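3.2 Water at home and the walk to the tap

We came to the question of household drinking water by a roundabout road, and it may help the reader if we retrace a little of it. When we first visited Gindale in July, we meant to ask only about the price of a liter. The families we met wanted to talk about something else, namely how far they had to carry it, and who did the carrying, and what they did with the bottles afterward. So we rewrote the survey at a kitchen table one Wednesday evening, and it was a better survey for it.

In the end 189 households answered, out of 300 we had written to across Gindale and the Antunes blocks. Most kept more than one kind of water in the home: tap water for cooking and washing, and bottled water for guests, for small children, and for going out. Several people told us, with real feeling, that they trusted the tap perfectly well but did not care for the taste in summer (a complaint we came to share).

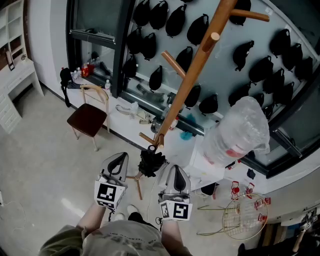
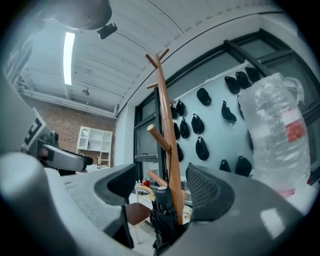
Figure 9. Indoors: a tiled floor (first panel) and a clear plastic water bottle with a red and white label (second panel).

Text and figure: Younes Hamdy, Zostlow Household Studies Group

Bottles had long and busy lives in these homes. Over 2,115 separate uses were written down in the diaries, and a good many of them had nothing to do with drinking. People watered basil with them, froze them for lunch bags, and filled them with rice or lentils. One grandmother in Antunes kept hers lined up on the balcony for the neighbors' children, who came by whenever they pleased. We had left only a narrow column for "other use," and I am sorry to say that many diarists had to write up the side of the page.

The answers from the upper floors deserve a separate word. Families there bought smaller bottles and bought them more often, even when they knew the larger ones were cheaper, and the reason they gave was nearly always the stairs. We return to this in Section 4, where the diaries are set beside the delivery records kept by Claltel.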